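Setting the Table at Flillico

The open afternoon at Flillico's Zasadthorpe workshop began at 2 p.m. and was devoted to a single household task. Visitors who expected a tour of welding cells got place settings: a mug, a plate, a bowl, a spoon, a fork. The company has spent most of a year on this problem under the project name Vulent, and the engineers speak of it the way other firms speak of gearbox tolerances.

Tableware is hard for machines. A plate has a thin edge and nearly no height. A spoon handle lying flat offers a two-finger gripper very little to pinch, and a small error in the approach angle pushes the piece away. A fork can rotate under contact. Two arms help because one can steady an object while the other shifts its grip, but they share one workspace and must stay out of each other's path.

Each station follows the same plan. Two black arms face each other across a butcher-block table, and the cups and dishes are presented on a tray with a raised rim. Spoon and fork share a dark napkin on the tray, which makes the pickup harder – cloth can move along with the handle.
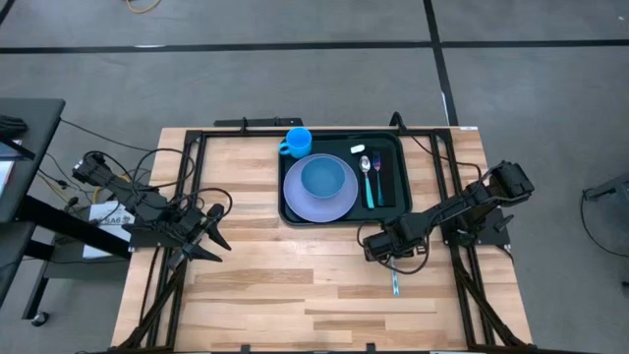

Sânziana Pascu would have started with the cutlery alone, and she told the group as much: plates and mugs can be handled with simple rules, she argued, and the months spent on them might have gone into thin handles and soft cloth. Stela Chiriac, who runs the Vulent trials, did not fully disagree. Her reply was that a table gets set as one job, and that errors carry over from one object to the next. A bowl left too close to the rim of a plate changes every move that follows.

The trial log supports part of each argument. Of 752 complete runs recorded through May, 661 ended with every piece in its assigned position. Most of the failed runs involved a utensil. The remainder were traced to bowls, where a finger touched the outer wall before the gripper had reached its planned height.

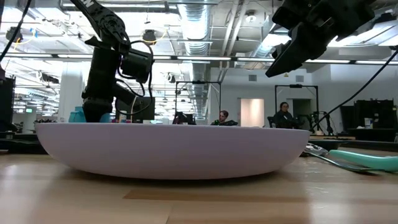
Bowls also cause trouble for sensing. A wide, shallow one hides whatever lies behind it when viewed from a low angle, and a matte surface without a pattern gives the software few features to track. Chiriac's group handles this by combining views from different heights and by slowing the arm over the last stretch of the approach. The slower approach adds up to 16 seconds to a full run. Delia Husar, who maintains the control software, considers that acceptable for now and expects to recover part of it when the motion planner is replaced.

Force control is the other open item. The present grippers close to a set width. The next version will close to a set force, so that one routine can handle a mug handle and a fork without separate settings. Parts are on order, and the first tests will use the same tableware so that results can be compared with the existing log.

Questions from visitors ran mainly to cost and cleaning. Flillico gave no price. On cleaning, Husar said that the fingers come off without tools and that the cable routing near the wrist still needs work before any station could be placed near a sink.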